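Zwei Handgreifer im Vergleich: Grevent gegen Rodska

26. Juli 2018

Nach dem letzten Beitrag kamen ein paar Fragen, warum wir von den Greifern von Grevent auf die von Rodska umsteigen wollen. Ganz entschieden ist das noch nicht. Ich habe beide Modelle in den letzten Wochen ausprobiert und schreibe auf, was mir dabei aufgefallen ist.

Zur Erinnerung: Wir führen die Greifer von Hand, links einen und rechts einen, und zeichnen die Bewegungen auf. Der Arm von Kudberg soll die Abläufe später nachmachen. Die Backen am Handgerät müssen deshalb dieselbe Form haben wie die am Arm, sonst passt der Griffpunkt nicht. Das war mit den Grevent-Geräten von Anfang an mühsam. Die Backen laufen vorne spitz zu, und am Arm bekamen wir sie nur mit einem Adapter montiert, den Gadisa gedruckt hat. Beim Rodska ist der Flansch von Haus aus der richtige.

Das Gewicht ist der zweite Punkt. Auf dem Papier liegen die beiden nah beieinander, in der Hand nicht. Beim Grevent sitzt der Motor weit vorne, und nach 13 Durchgängen am Stück habe ich das im Handgelenk gemerkt. Ebise ging es genauso, sie hat danach auf kürzere Blöcke umgestellt. Der Rodska ist hinten schwerer und liegt ruhiger.

Dafür ist der Hebel beim Rodska straff. Für kleine Hände ist das unangenehm, und die Feder lässt sich nicht verstellen. Jouko meinte, man könne sie gegen eine weichere tauschen. Ich habe eine bestellt, sie soll im August kommen.

Als Testaufgabe nehmen wir immer dieselbe: flache, bedruckte Packungen in einen kleinen durchsichtigen Behälter stellen und wieder herausnehmen. Das klingt einfach. Die Öffnung lässt aber wenig Spiel, und wenn man die Packung schräg fasst, bleibt sie an der Kante hängen. Man sieht dann sehr schnell, ob die Backen parallel schließen oder ob sie das Teil beim Zudrücken verdrehen.
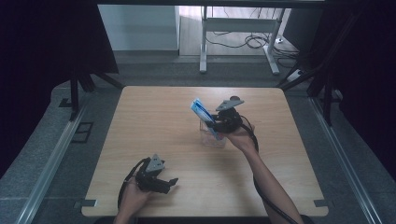
Beim Grevent hat sich die Packung in sieben von 13 Durchgängen merklich verdreht. Mit dem Rodska ist das zweimal passiert, beide Male hatte ich sie zu weit am Rand gefasst. Das ist keine saubere Statistik, wir waren zu zweit und hatten unterschiedlich viel Übung. Der Unterschied war trotzdem deutlich genug, dass Ibsa beim Durchsehen der Aufnahmen ohne Beschriftung sagen konnte, welches Gerät gerade im Einsatz war.

Mit der Lageerfassung hatten wir vorher mehr Ärger als mit den Greifern selbst. Die Platten mit den Markierungen müssen fest sitzen und dürfen beim Drehen der Hand nicht aus dem Blick der Kameras geraten. Unsere erste Halterung hatte so viel Luft, dass die Spitze der Backen in der Auswertung um bis zu 6 Millimeter sprang. Für einen großen Karton wäre das egal, für diese Behälter nicht. Shewit hat die Halterung neu gezeichnet, mit zwei Schrauben statt einer Klemme. Seitdem ist Ruhe.

Die Kabel sind nach wie vor das Lästigste. Beide Modelle haben ein festes Kabel nach hinten. Führt man es locker über das Handgelenk und am Unterarm entlang, geht es halbwegs, aber bei beidhändigen Aufgaben muss man aufpassen, dass sich die Schlaufen nicht ineinander verhaken. Eine Version mit Akku gibt es von Rodska angeblich irgendwann. Darauf warte ich nicht.

Noch ein Wort zur Software, weil Jouko danach gefragt hat. Die Daten laufen bei uns über Lemma, und der Treiber für den Grevent ist dort schon länger dabei. Für den Rodska musste ich selbst etwas schreiben. Das waren zwei Abende, einer davon ging für ein vertauschtes Byte in der Backenposition drauf. Der Wert lief rückwärts — offen war zu und zu war offen —, und ich habe den Fehler natürlich erst bei der Kalibrierung gesucht. Wer das Gerät auch benutzt, kann mir schreiben, dann schicke ich den Code.

Als Nächstes kommen zwölf Durchgänge pro Person mit der weicheren Feder, dann auch mit links als Führungshand. Bis dahin bleiben die beiden Grevents im Regal, aber angeschraubt am Adapter, falls wir doch zurückmüssen.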